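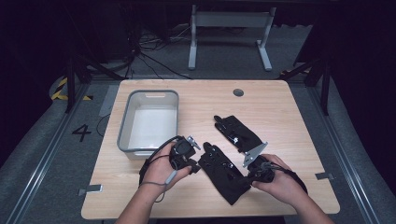 Glove assembly bench: two gloves, their modules and a strap.

Jobs > Nolham > Assembly and bench work

April 13, 2024, posted by the Endura workshop team

Bench assemblers wanted, Nolham (part time, May start)

Do you like fiddly work? Small fasteners, thin cables, straps that need to sit just so? We'd love to hear from you!

Endura puts together sensor gloves in small batches, and our next order is a big one for us: 768 gloves, with a few spares on top. We're looking for seven people to join the bench team in May and see the batch through with us.

You'd be fitting modules and brackets to gloves, routing the cables, checking every fastener along the fingers and packing finished pairs into bins. It's slow at first and then your hands get the knack of it — most people find it rather absorbing. You'll have your own table and your own set of hand tools, and someone experienced at the next table for your first 13 shifts.

No qualifications needed. Sewing, model making, bike repair, jewellery, hearing aids, old radios: all of it counts, and so does never having done any of it but being keen to learn. You do need good close eyesight (glasses are fine) and to be comfortable using both hands for fine work.

Shifts are four hours, mornings or afternoons, and we can be flexible around school runs. Paid training, paid breaks, free parking, and a very good bakery — Yüksel — two doors down.

To apply, send us a few lines about something you've made or mended. A photo is welcome, a CV is optional. Post it or drop it in at the Endura workshop, Flastomard Yard, Nolham, and mark it "Bench". We reply to everyone.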